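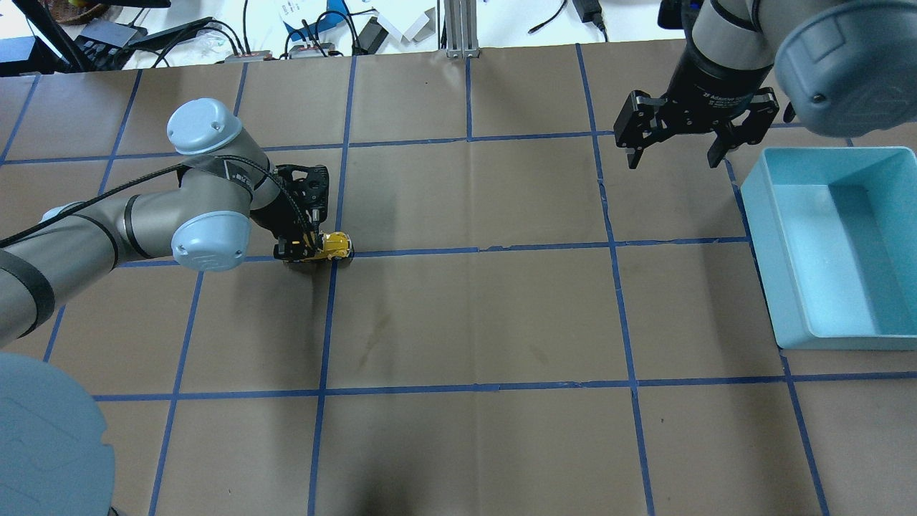 Brown paper and blue tape on the work surface

Motorcycle Basics, Session 2: Gearing, and Why Your Chain Matters

OK, welcome back everybody. Last session we got as far as the clutch, and I promised we'd finally get to sprockets, so let's get to sprockets. I could talk about them all day (some of you have already found this out).

The bike I'll keep coming back to is the Lanz Fovcombe, a middleweight twin. If you ride something else, great, bring your own tooth counts and follow along — the math is exactly the same.

1. Where the gearing lives

Your engine speed gets cut down three times before it reaches the rear tire. First there's the primary drive, between crankshaft and clutch. Then there's whichever gear you've picked in the gearbox. Last comes the final drive, meaning your two sprockets and the chain. The first two are buried inside the cases and you're not going to touch them. The final drive hangs out in the open and you can change it in an afternoon, so that's what everybody fiddles with. 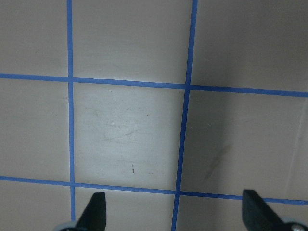 Tape grid, close up

2. Working out the ratio

Divide the rear teeth by the front teeth. Say you've got 15 at the front and 45 at the rear: that's 3.0, so the front sprocket turns three times for each turn of the wheel. A bigger number means stronger pull and a busier engine on the highway. A smaller number means a calmer engine and more downshifting on hills.

Now drop the front to 14 and do it again. You get 3.21, a change of 7 percent from a single tooth! To get the same change at the back you'd need to add about three teeth. Please write that down, it comes up every year: one tooth at the front is worth roughly three at the rear.

Does shorter gearing make the bike more powerful? No. The engine makes what it makes. You're trading wheel speed for torque at the wheel, and if you want one you pay with the other.

3. A real one

Veronika Aigner, who took this class a while back, let me use her numbers. She tours on her Fovcombe with full luggage, and the bike with bags weighed 435 pounds on the scale at Vesirthorpe. She hated slipping the clutch on steep starts, so she went down one tooth at the front. Starts got much easier. Her top speed had been 139 mph on paper, and she'd never been anywhere near it, so she didn't miss anything there. What she did notice was extra buzz in the handlebars on long highway days. She kept the 14 for the mountains and puts the 15 back on for the flat stuff.

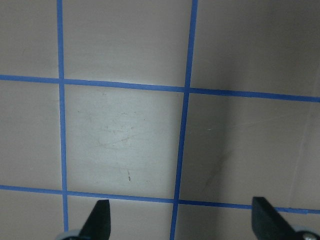

Blue tape on the tabletop

4. Chain slack and wear

Check slack halfway along the lower run, using the figure in your own manual. Rotate the wheel and check in several spots, and go by the tightest one. A chain that's too tight is much harder on the output shaft bearing than one that's a touch loose, and I'd so much rather you replaced a chain than a bearing.

For wear, pull the chain away from the very back of the rear sprocket. If you can see a good part of a tooth under it, the chain is done. Hooked teeth mean the sprockets are done too. Change all of it together — a new chain on worn sprockets wears out fast.

I use the Endari stand in the shop for this, but any solid rear stand will do. Engine OFF, in neutral, every time. I've seen what a moving sprocket does to a finger. 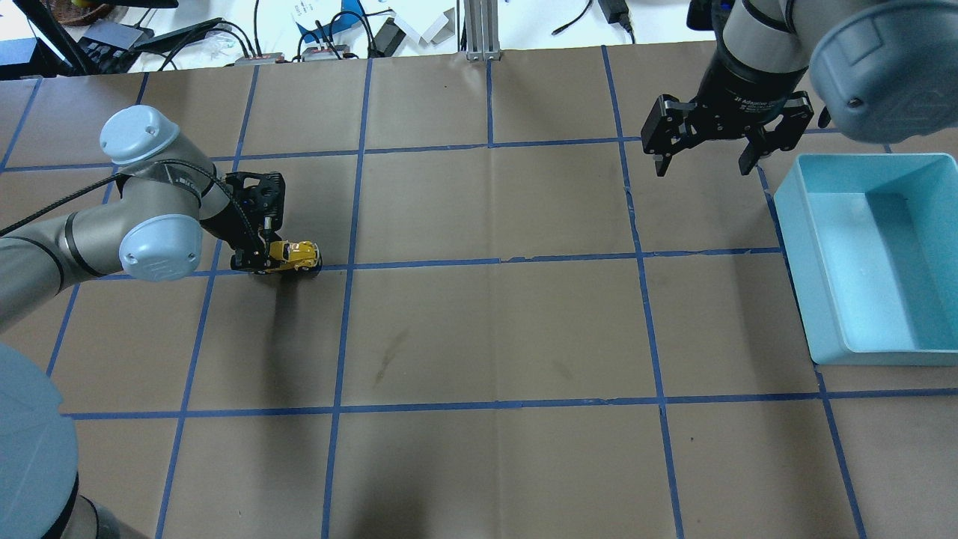
The table with its paper cover

5. For next time

Find the tooth counts for your own bike and work out the final ratio to two decimals. Then do it for one tooth less at the front, and write a sentence or two on whether you'd want it for the riding you do. If your speedometer reads from the gearbox, work out what it'll show at a true 100 km/h after the swap (hint: it'll read high).

Next session is brakes, so have a look at your pads before you come.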